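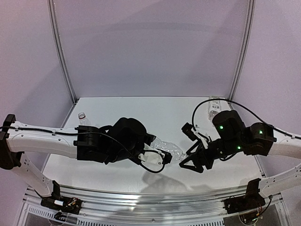
Seite 3 von 18

Suche im Forum Suchbegriff eingeben Los

Thema: Zweiarm-Zelle für die Leergutsortierung — lohnt das?

kettenoel
17. März 2026
Wir sollen bis November entscheiden, ob in Halle 2 eine Zelle mit zwei kleinen Armen kommt. Das Foto oben habe ich am Versuchsstand bei Retness gemacht, Übergabe einer zerdrückten Plastikflasche von Arm zu Arm. Das Angebot läuft über Cieślak, mit Wartungsvertrag für 148 Euro im Monat. Ich bin nicht überzeugt, mein Chef schon. Was übersehe ich?

grobfeile
Den Durchsatz. Steht im Angebot irgendwo eine Zahl pro Stunde, die auch für verbeulte Flaschen gilt? Bei uns stand da »bis zu 900«, und im Kleingedruckten waren es gleiche Flaschen, sauber vereinzelt. Unterschrieben haben wir trotzdem.

kettenoel
900 steht bei uns auch drin. Von Vereinzelung kein Wort.

m_sch74
Warum überhaupt zwei Arme? Die Flasche vom linken Greifer in den rechten zu geben kostet Takt und bringt einem Sortierer nichts. Ein Arm, ein Förderband, fertig. Der zweite verdoppelt euch nur die Ersatzteilliste.

lötstation
Da widerspreche ich. Wenn der Deckel runter oder das Etikett gelesen werden soll, muss man umgreifen, und das geht mit zwei Armen schneller als mit Ablegen und neu Greifen. Durchsichtiges Material ist für die Kamera übel genug, das will man nicht zweimal suchen.

m_sch74
Deckel ab kann ein Mechanikteil von Pumden für einen Bruchteil. Etikett lesen kann ein Scanner am Band.

grobfeile
Mich stört was anderes. Auf dem Foto hängt unter dem linken Greifer eine Kabelschlaufe und rechts geht eine im hohen Bogen übers Handgelenk. Für einen Versuchsstand okay, im Schichtbetrieb würde ich das so nicht abnehmen. Fragt nach, was ein Kabelsatz kostet und wie lange er lieferbar ist.

kettenoel
Guter Punkt, Kabel sind im Wartungsvertrag ausgenommen — gerade nachgelesen.

lötstation
Dann verhandelt das rein. Und lasst sie mit eurem eigenen Leergut testen, mindestens 100 Flaschen am Stück, ohne dass jemand eingreift.

tor4
Wir haben seit zwei Jahren eine Zelle von Tirar. Läuft. Gerechnet hat sie sich bisher nicht, der Einrichter war nie eingeplant.

m_sch74
Sag ich ja.

kettenoel
Ich frage jetzt erst mal eine Miete auf sechs Monate an. Wenn sie das ablehnen, weiß ich auch was.

Thema drucken
Thema per E-Mail senden

Ähnliche Themen
Greiferfinger nachkaufen oder selbst drucken?
Tirar: Erfahrungen mit dem Kundendienst
Miete oder Kauf bei kleinen Roboterzellen
Einrichterstunden richtig kalkulieren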